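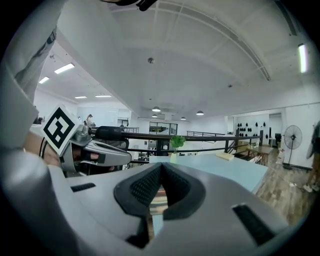

2021-05-15

Notebook, demo collection, mezzanine tables

Started on the two-handed tasks today with the hand-held grippers. Plan was 30 good demos of "pick up block, pass to other hand, put down on far side of plant". I still think the target of 1000 by November is a number somebody liked the sound of. Writing down what I saw so that we argue about that and not about my mood.

Setup: blue table, potted plant left in place at the back, beige block to the right of it. Fluorescents on. Two people on grippers for part of the session, because the sheet says the second operator "adds diversity". What it added today was a lot of waiting for each other. We don't talk the same task. One of us thinks the handover happens over the middle of the table and the other thinks it happens wherever the first hand stops. Both versions went into the same folder under the same label. The policy will get the average of the two, and the average is a spot where neither of us ever let go of anything.

Counted at the end: 99 attempts, 30 kept. The rest I threw out for the following, in no special order.

- pads closed on the corner of the block and it twisted
- marker on the second gripper turned away from the other camera, pose jumped
- cable caught on the railing (twice in a row, then I moved over a step)
- operator stopped halfway to ask a question
- can't remember, note just says "no"

That last one is my fault. Write the reason down when you reject it, not after lunch.

Marker visibility bothers me most. When the second gripper comes in sideways the tag is at a steep tilt and I don't trust the relative pose we get out of it. Haruna (the tracking package) reports a confident number the whole way through, including on the run where the replay put one gripper inside the table. I'd like to see its confidence go down at least once before I believe it when it's up. Has anyone checked it against a ruler? I mean on the bench, with the two tools clamped a known distance apart and tilted in steps. If that was done I can't find the page.

Background. Everyone says the mezzanine is good because there's a lot to look at: railings, pendant lamps, beams, people wandering past. Fine, but it's the same railing in every clip. If we collect the lot up here we'll have a model that knows what to do with a block so long as there's a black railing behind it. The Ekach run last year had this exact trouble with a window, and the write-up called it "sensitivity to scene layout". It was a window.

Remote control versus by hand. I did 8 of the same task through the teleop rig in the morning to compare. Slower, clumsier, and I dropped the block more. But every one of those motions is a thing the arm can do, by definition, because the arm did it. With the hand-held tools I can flick my wrist round in a way I'm fairly sure the arm can't follow without going near a joint limit. The hand demos look lovely on playback and I'd bet a good share of the 30 won't survive the reachability filter. Prestamora's people claim the loss is small. Their tasks are all straight down and straight up, so it would be.

Haven't run the filter yet. Guess for the record: we keep half. If I'm wrong I'll write that here too.

Finger pads: the texture is still good on both sides. The Enico pads grip the block well, maybe too well, it sticks a moment on release and you learn to give a little shake. I noticed myself doing the shake by the end of the session. So now the shake is in the data. Do we want a robot that shakes? It might work for all I know, but I didn't set out to teach it.

Things to do before the next session:

Agree on where the handover happens and put tape on the table.
Tape the cable up the forearm.
Ruler test for the tags, both tools, write the numbers in here.
Move to the wooden table for at least one batch, then somewhere with no railing at all.
Separate labels for one-operator and two-operator runs. Today's are mixed and I'll have to go through them by eye.
Run the filter on the 30.

Also the label on the storage card is wrong, it says "kitchen". Fix that before it gets copied to the server under that name and stays there for good.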